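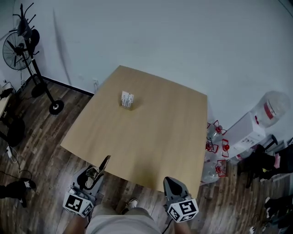 Looking after a pair of hand-held grippers – speaker notes
Midis users' afternoon, second talk

Slide 1. Who I am
Say hello, thank Chiharu Sakamoto for the slot. I look after the hand-held grippers at Drisonier. Duván Espinoza wrote most of the check sheet and will take the harder questions on tracking.

Slide 2. What goes wrong
Most of our bad sessions come down to 2 things: a marker cube that has shifted on its mount, or a cable that has worked loose. Neither shows up while you are recording. You find out when the poses are worked out, and by then the session is gone.
Ask for hands up: who has lost a full session this year?

Slide 3. Marker cubes
Hold the gripper body in one hand and try to turn the cube with the other. Any play at all, take it off and refit it. Wipe the faces with a dry cloth. No spray, it lifts the print. If a black square is chipped at a corner, replace the whole cube. We tried patching with marker pen at Hollura and the reader dropped the face every time the light changed.
Left and right cubes carry different patterns. Label the spares bag. We swapped a pair in June and spent a morning on it.

Slide 4. Jaws and pads
Open and close fully, slowly, and listen. Grit in the hinge sounds like sand. Pads get changed after 50 hours, sooner if they shine.
Pass round the worn pad. Get it back.

Slide 5. Cables
Leave a loop at the wrist so the plug never takes the pull. The plug should leave the body at 90 degrees to the handle. Anything trailing to the floor goes behind the operator's heel – people step back more than they think.

Slide 6. The test pick
Bare table, one small box near the back. Reach, close, lift, put it down, first with the left and then with the right. Play the recording back before anyone starts real work. If the jaw closes late in the playback, go back to slide 5.

Slide 7. Paperwork
Show the Azimi log page. One line per gripper: cube, pads, cable, initials. Pause here, people like to photograph it.

Questions
Likely one: can you glue the cube on? Yes, but then you can't replace it. Duván disagrees with me, let him speak.
Spare pads are on the side table for anyone who wants a set.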